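競馬場で使う双眼鏡「Niven」レビュー 障害戦を3か月見て分かったこと

文:グレガー・ブキャナン

Nivenの双眼鏡を手に入れてから3か月、KustthorpeとRitangateの両競馬場に持ち込んで使ってきた。用途はほぼ障害戦の観戦で、パドックの確認にも使う。鳥や星は見ないので、そちらの評価は期待しないでほしい。

それまで使っていたのは父から譲られた古い機種で、右の接眼部が緩み、向正面に入るたびにピントを取り直していた。買い替えの条件は、障害を飛ぶ馬の脚元が見えること、最終障害から決勝線まで片手でも持っていられること、雨の日に遠慮なく出せることだった。

外観と重さ

本体は自宅の秤で773グラムあった。ストラップと対物キャップを外した状態の数字である。首から下げて一日歩くと、最終レースのころには肩に来る。付属のストラップは幅が狭く、厚手の上着を着ない季節だと首に食い込むので、私は早々に幅広のものに替えた。取り付け穴は標準的な大きさで、手持ちのストラップがそのまま通った。

外装はゴム張りで、手袋をしていても滑らない。ピントリングは中央にあり、人差し指が自然に届く。指の短いウィルマ・サザーランドにも持ってもらったが、届くことは届くものの、回し切るには持ち替えが要るとのことだった。手の小さい人は店頭で一度触ってから決めたほうがいい。

接眼部の目当ては回転式で、途中に止まる位置がいくつかある。眼鏡をかけたまま使う場合は一番低い位置で問題なく全体が見えた。止まりはやや軽く、鞄から出したときに片側だけ伸びていることがある。

見え方

Kustthorpeのスタンド前列は、向正面まで距離がある。双眼鏡なしでは勝負服の色も怪しく、実況頼みになる場所だ。Nivenで見ると、先頭集団なら袖の柄まで分かる。14頭立てのハンデ戦で、後方の馬群に似た配色の帽子が並んだときも、ゼッケンの見える角度なら区別がついた。

障害の飛越を見るには視界の広さが効いてくる。狭い機種だと、踏み切りの瞬間に先頭の馬を追うのが精いっぱいで、その後ろで起きたミスを見逃す。Nivenは先頭から三、四頭分を同時に入れておける。13の障害を飛ぶ長めの一戦では、二番手の馬が着地のたびに左へよれる癖をはっきり確認できた。次走で左回りに替わったのを見て、なるほどと思った次第である。

周辺の像は少し流れる。視野の端に置いた柵の支柱がわずかに曲がって見える程度で、レース中に気になったことはない。静止したものをじっくり眺める人は気にするかもしれない。

逆光は苦手な部類に入る。Ritangateは午後になると最終コーナーの方向に日が回り、4コーナー手前で像が白っぽくなる。手で庇を作るとかなり改善するが、片手持ちになるぶん揺れる。ここは値段相応だろう。
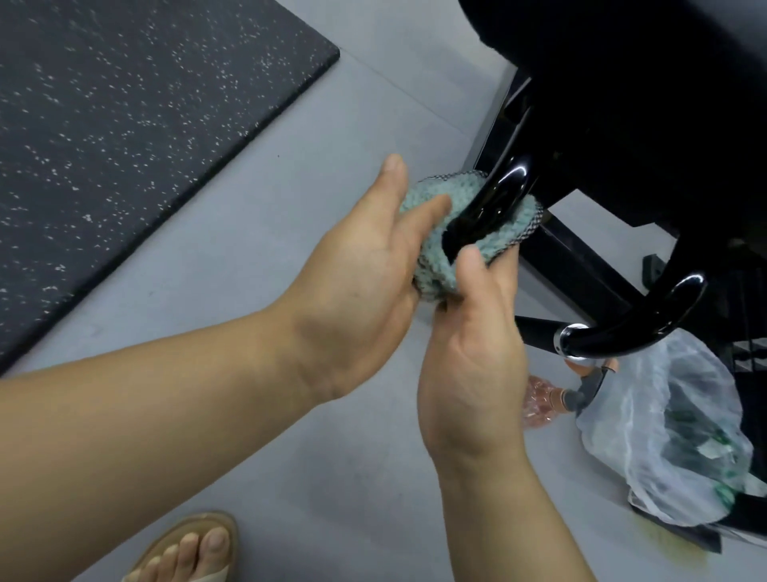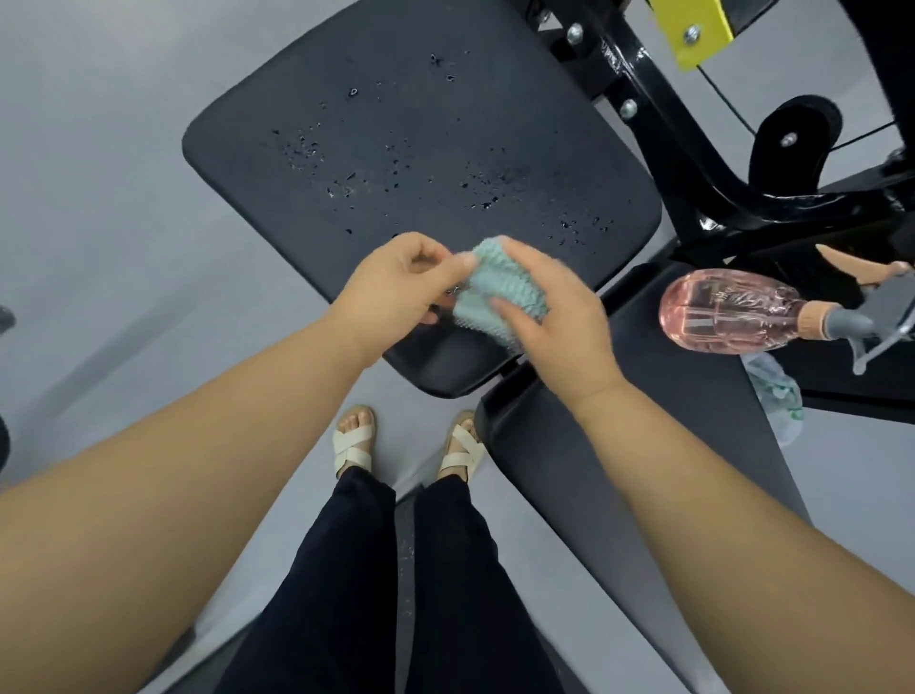
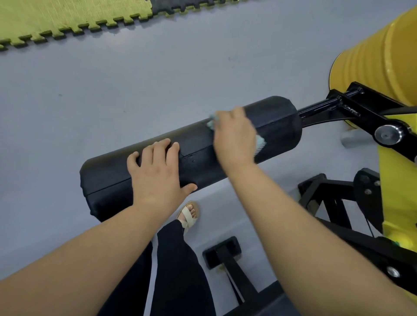
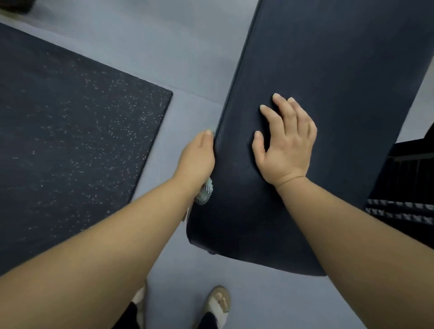 ピントの動き

リングは重めで、最初の一か月は固いと感じた。使ううちに少し馴染んだが、軽くなったとは言えない。パドックで近くの馬を見て、そのまま本馬場入場に合わせるには、リングをかなり回すことになる。慌ただしい開催だと、返し馬の最初の一頭に間に合わない。

反面、一度遠くに合わせてしまえばずれにくい。スタートからゴールまでリングに触らずに済むことが多く、障害戦ではこちらの利点のほうが大きい。直線で馬群が近づいてくると手前側が甘くなるので、最終障害のあたりで一度だけ回す。慣れれば目を離さずにできる。

左右の視度調整は右の接眼部で行う。目盛りはあるが印字が細く、薄暗いスタンドの通路では読めない。自分の位置を覚えて、家を出る前に合わせておくのがよい。

雨と寒さ

Kustthorpeでの一日は朝から雨で、最終レースまでやまなかった。本体は濡れたまま使い続けたが、内側が曇ることはなかった。接眼レンズの外側は、自分の息で普通に曇る。どの機種でも同じことなので減点はしない。

接眼側の雨よけキャップは付属する。ただしストラップに通す部分が硬く、外すときに音がする。パドックの柵の前で使うときは、馬に近い位置で外さないようにしている。対物側のキャップは本体にゴム輪で留める方式で、こちらはすぐ外れる。私は二度目の遠征で片方をなくした。交換部品は販売店で取り寄せられたものの、片側だけでは売っておらず、左右の組で買うことになった。

ケース

ケースは布製で、内側に薄い緩衝材が入っている。出馬表を折って差し込めるポケットが背面にあり、これは便利だった。鉛筆も入る。蓋は面ファスナーで、開閉の音が大きい。底が平らではないため、スタンドの段に置くと倒れる。

ほかの機種と比べて

同行したイネス・モファットは、Tresterettiの小型機を使っている。交換して一レースずつ見比べた。Tresterettiは明らかに軽く、上着のポケットに入る。一日に何度もパドックとスタンドを往復する人には楽だと思う。その代わり像は暗く、曇天の最終レースでは黒鹿毛と青鹿毛の見分けがつきにくかった。視界も狭く、向正面で馬群を見失ってから見つけ直すまでに時間がかかった。

イネスの意見は私と少し違い、パドックでの見やすさはTresterettiが上だという。近い距離でのピントが素早く合うためで、歩様や発汗を見るのが中心ならそれで足りるとのことだった。平地の短距離戦を主に見る人も、同じ考えになるかもしれない。

ディネオ・ジェイコブスにはNivenだけを試してもらった。双眼鏡を使うのは初めてで、最初は左右の幅の合わせ方に戸惑っていたが、二レース目には自分で馬を追えていた。説明書の図は小さく、幅の調整についての記述は後ろのほうにある。初めて買う人は、そこを先に読むとよい。

気に入った点

・視界が広く、飛越の前後で複数の馬を追える
・遠距離に合わせたピントがずれない
・雨の中でも内側が曇らなかった
・ケース背面のポケットに出馬表が入る

気になった点

・首に下げて一日歩くには重い
・付属ストラップが細い
・逆光で像が白くなる
・近距離から遠距離へのピント移動に手間がかかる
・対物キャップが外れやすい

どんな人に向くか

スタンドに場所を決めて、障害戦を通しで見る人には薦められる。とくに向正面の飛越を自分の目で確かめたい人なら、重さの不満より見える範囲の広さが勝つと思う。場内を歩き回る人、荷物を増やしたくない人には小型機のほうが合う。

私は次のRitangate開催にもこれを持っていく予定で、父の古い機種は修理に出した。戻ってきたら見え方を並べて比べ、この記事に追記する。

追記:ストラップについて質問をもらった。交換したのは手持ちのカメラ用で、留め具が樹脂のもの。金属の留め具だと外装のゴムに跡がつきそうだったので避けた。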